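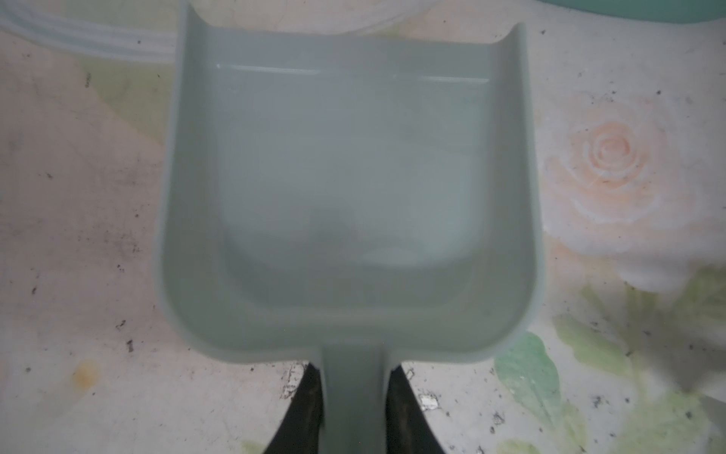 Clitow Housekeeping Certificate
Unit 2, handout: Sweeping up

These notes go with the practical. They do not replace it, as three people found out in the last intake.

1. The dustpan

You have all owned a dustpan. Most of you have never looked at one, and you will be asked to look at one in the assessment, so start now.

The pan has a floor, two side walls and a back. The front edge is called the lip, and it is the only part that does any work. Everything else is there to stop the dirt changing its mind. A good lip is straight and thin and sits flat to the floor along its whole width. Put the pan down, press lightly on the handle and try to slide a sheet of paper underneath. If the paper goes in at the middle, so will the dust.

Many plastic pans have a ridge running across the floor of the pan. Dust that has been swept over a ridge tends to stay behind it, provided you carry the pan level. Students who carry it like a handbag lose this advantage on the stairs.

The handle should be stiff. Pick the pan up by the end of the handle with a bag of rice in the scoop. A bit of give is fine. If it droops, buy another pan.

Colour is not assessed. Mackenzie Petrenko has views on white dustpans and will share them in the break.

2. The brush

Soft bristles for fine dust on smooth floors, stiff bristles for grit and outdoor steps. A brush that has been stored on its bristles will have a parting, like a schoolboy, and will leave a stripe of dirt exactly as wide as the parting. Hang brushes up. The Bayram flats have hooks inside the cupboard door and the brushes are nearly always found on the floor beneath them.

3. Method

Start at the edges and work towards the middle. Short strokes, brush kept low. Flicking sends the dust up, where it waits until you have finished and then comes down again.

Make one pile. Learners like to make several and then go round collecting them, usually by way of the first pile, in socks.

Set the lip down a hand's width from the pile, tilt the handle up slightly, and sweep in. Then draw the pan back a little and sweep again. There will be a line of dust where the lip was. Draw back, sweep. There will be a thinner line. This is the oldest problem in the subject and Unnur Oddsson has been teaching it for 19 years without a cure. After the third line, use a damp piece of kitchen paper. Sweeping it under the mat loses you 2 marks, and we do lift the mat.

4. Tablecloths and covered tables

Crumbs on a wipe-clean cloth may be brushed off with a small table brush and a pan kept for that purpose. The floor pan does not go on the table. I am aware that it goes on the table in your house. Patterned cloths need extra care: crumbs hide very well among flowers, so run a flat hand over the cloth when you think you are done, and then do it again properly.

5. Emptying and washing

Lower the pan right into the bin before tipping. Tap it once against the inside. Emptying from shoulder height is quick and gives you the chance to sweep the kitchen a second time.

Wash in warm water with a drop of washing-up liquid, paying attention to the corners where the walls meet the back. Rinse, and stand it up to dry. A damp pan makes paste. Oluf Baldursdóttir kept some of last year's paste in a jar and it will be passed round.

6. Broken glass

Wear shoes. Pick up the large pieces with thick gloves, sweep the rest in slow strokes, then go over the area with damp kitchen paper. Wrap everything in newspaper before it goes in the bin. Check the brush for splinters afterwards. If in doubt, throw the brush away; the unit can afford it.

For next time

Read the section on mops in the Alard booklet, or at least be able to say what colour the cover is. Bring an apron. Sweep one room at home and write half a page on what you found under the largest piece of furniture. Names may be changed.

The practical is in room 428. Anyone needing a different slot should ask Zewditu Mersha before the list goes up, as afterwards she becomes hard to find.

Þórarinn Mikkelsen
Notes revised 6/9/21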